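The White Table Problem

April 23, 2020

I have been meaning to write about tables for weeks, and since I now spend pretty much my whole life within reach of one, today seems like the day!

If you've been reading for a while you'll know I have a thing about flat surfaces. Put a clear, pale, wipeable tabletop in front of me and I will fill it. Keys, mail, half a snack, the thing I took out of my pocket, the other thing I took out of my pocket. Back in September I made a big announcement on here that I was going to be a Clear Surface Person (some of you were very kind in the comments, and some of you laughed, and you were right to). It lasted four days.

So this spring I started over, only smaller. No color-coded closet, no label maker. I picked one subject, which is the small stuff that lands on a table and stays there, and I've been thinking about it far more than is healthy.

Most of what lands on a table, I've decided, is one of a few kinds. There's food that's on its way to being eaten. There's trash that hasn't made it to the trash yet, and at my house that's nearly always paper. And then there are the little containers that were supposed to solve everything and have turned into clutter themselves. I love containers, I really do, I could spend a whole Saturday at Husedach just opening and closing lids, but an open box sitting in the middle of a table with one thing in it is taking up a lot more room than the one thing would. 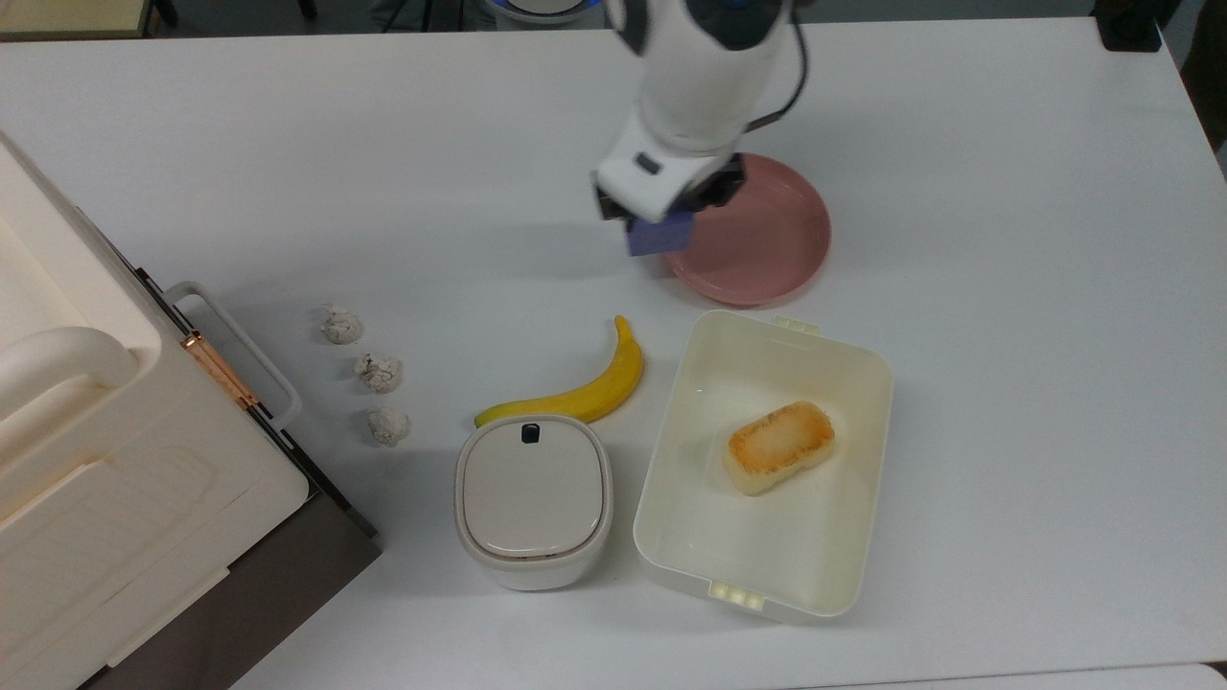 Take the banana. A banana is a terrible object to put away! It's the wrong shape for every bowl I own, it doesn't stack, and if you tuck it behind something you will forget it until it lets you know. I used to keep mine wherever there was a gap, usually wedged up against some other object, and then act surprised. Now fruit gets the plate. A plate with a raised rim is the best fruit holder going, in my opinion, and a pink one is even better because I can spot it across the room and remember that I own food. (My mother thinks this is ridiculous. She has a proper fruit bowl on a stand, and she's had it since before I was born.)

Then crumpled paper. I write a lot of lists, and I crumple them when I'm done, and there's a tiny bit of pleasure in that which I'm not prepared to give up. But a paper ball somehow doesn't feel like trash when you put it down. It feels like it's resting. And then there's a second one keeping it company. What finally worked for me was a tabletop bin, one of those mini ones with a domed lid that looks like it belongs in a dollhouse. I was a snob about these for years. I thought, who needs a trash can for their trash can? Well, me, I do. The big one is in the kitchen, all of 69 steps away if I take the long way around the couch (yes I walked it, it's been that kind of month), and I am not getting up in the middle of something to throw away one grocery list.

One tip if you're getting one: empty it every night. It holds about as much as a coat pocket, and once it's full you're right back to lining up paper next to it, which looks worse than having no bin at all. I speak from experience.

Open bins, the rectangular white plastic kind, are where I've changed my mind the most. I used to give every category its own. Pens, chargers, snacks, batteries, on and on, until the bins were the mess. These days I keep a single one on the table and its only job is to be the "not now" bin. Anything I don't want to deal with goes in, and at the end of the day it gets carried around the house and emptied out, item by item. That's the entire system. The carrying is the important part, so get one with a handle slot or some kind of edge you can grab, or you'll do what I did and balance it on your hip and shed rubber bands down the hallway.

The other big change was going up. I'd always thought of a table as a thing you spread out on, and then my friend Gidey pointed out that I had all this air above mine and I wasn't using any of it. So, a small drawer box at the back with something on top of it. Drawers for the boring things, and the top for something you like looking at. I'm very fond of dark wood against a white table, it stops the whole corner from looking like a dentist's office, and I like a cutout handle over a knob because I catch my sleeves on knobs. If what goes on top happens to be cute and shaped like a tiny refrigerator, so much the better. I have no defense for how much I like miniature versions of household objects. There's a little shop over in Karkombridge that had a whole window of them last time I was there, and I think about that window often.

Keep the drawer box at the back, though. Push it all the way. I had mine in the middle for a week and just ended up with two small messes, one on each side.

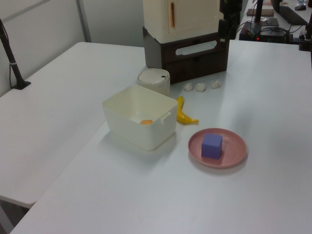 Kalkidan Ayele wrote to me after my last post to say that I've got it backwards and the back of the table is the worst possible place for drawers, because everything you set down in front of them blocks them and then you stop opening them altogether. Hers are off to the side, at the end nearest her writing hand, and she keeps a strip of table in front of them that nothing is allowed to sit on, ever, including coffee. She also thinks paper should be folded flat and never crumpled, as it takes up a quarter of the space.

I've thought about this and I'm willing to give her the drawers. I did have to move a pile to get a stamp out this morning. The folding I can't do. Folding a finished list feels like filing it, and I'd only unfold it later to check if I really finished everything on it.

Next up is the end of the table by the window, where the chargers live. If anybody has a cord solution that doesn't involve a box with a hole in it, please leave it in the comments, I've already tried two and the cat has opinions about both.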